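Skedesstead Workshop: Two-Arm Table FAQ

What is the project?
A shared build at the Skedesstead workshop. Two white arms are mounted along one side of a brown table and learn to sort small things onto plates. Bernice Baidoo started it in May.

Can I use the table?
Yes, once you have done the safety session. It costs $30 and covers the stop procedure and the gripper settings.

What do the arms practice on?
Foam letters and round plates – light ones, in different colors. The letters are easy to replace and a bad grip does them little harm.
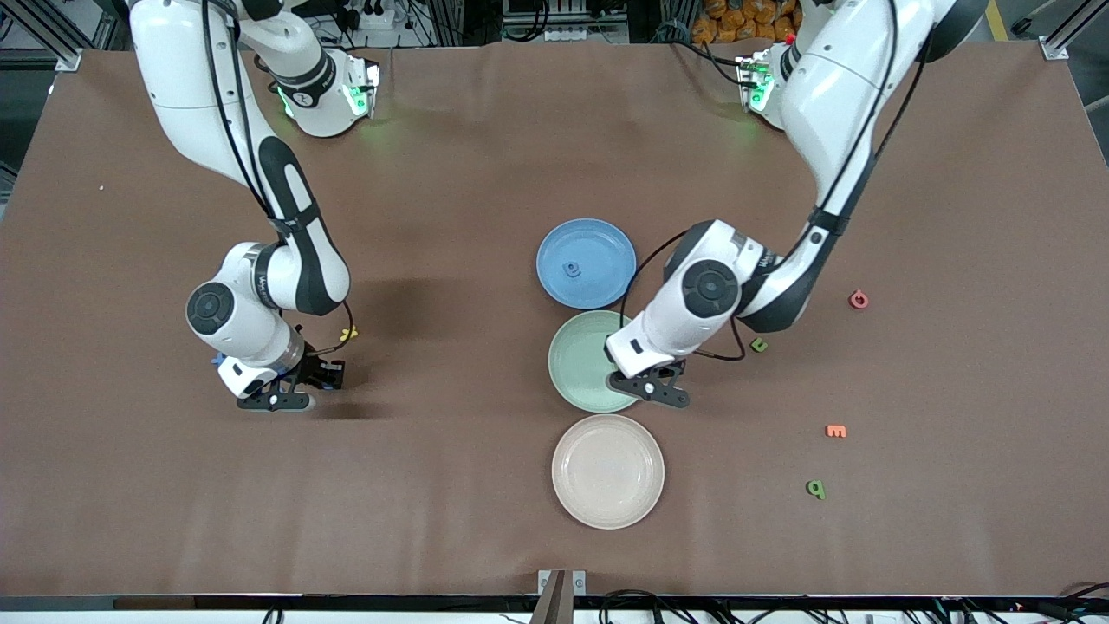

How many runs have you recorded?
989 so far. We kept 839 of them. The rest had a dropped letter or a late start.

Do I need to know how to code?
No. Moving the arms by hand is enough for recording. Changes to the control software go through Bernice.

Can I bring my own objects?
Ask first. Nothing made of glass, and nothing heavier than 106 grams.

Where do I report a fault?
Write it in the log by the door and leave the arms off – even for a loose cable.

Last updated 13 February 2026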